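Boards and Cloth: A Small Gallery from the Statham Workroom 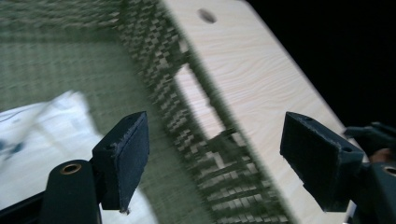 How do you keep a light wooden board looking fresh when it spends its whole life next to cloth?
Wipe it with a barely damp rag along the grain, let it dry standing up on its long edge, and keep wax and oil well away from it, as both will find their way into the weaving sooner or later. A very fine sandpaper once or twice a year takes care of any rough spots that might snag a thread.

A pale board with a grain you could look at all afternoon, faint and wavy and running the long way, with a small round hole near the top and a rectangular opening farther down. The green and gray textile is there too. I have always loved that green with pale wood, and I suspect half the people who come through our door feel the same, judging by what they stop to touch!

Welcome, and thank you for stopping by. The workroom at Statham is one long room over the old feed store, and it has been full of boards, baskets of yarn and half-finished cloth for 7 years now. I meant this page to be a quick little thing, but I never could keep a caption short, so you may want to get yourself a cup of coffee first.

A few words about the wood, then. We like a pale board with a quiet grain, and we leave it bare. It darkens by itself over the years, more on the side toward the windows, and I turn ours end for end every December so they color evenly (I forgot one winter, and there is a board by the stairs that still shows it). Holes get their edges rounded over with a scrap of sandpaper wrapped around a pencil. It's a dull job, but a good one for a rainy evening with the radio on.

And now the cloth. Our everyday pattern is called Zotirwood, after the lane that runs behind the building, and the heavier one is Halim, which takes much longer and which I would not recommend as a first project, however pretty it looks on the shelf. Wash either one in cool water, roll it in a towel, and lay it flat away from the stove. Pressing is fine if you put a cotton dishcloth in between. Pulling at the corners while the cloth is damp will leave you with ears that never quite go away.

Between sessions we roll the cloth instead of folding it, and the boards go back in the rack with 3 fingers of space between them so the air can get through. Our rack came from a school in Otidmont that was clearing out its shop room, and it still has old paint on the uprights that I can't bring myself to scrub off.

If you would like to handle the boards and the cloth for yourself, the workroom is open most afternoons until the light goes. Come up the side stairs and mind the low beam at the top.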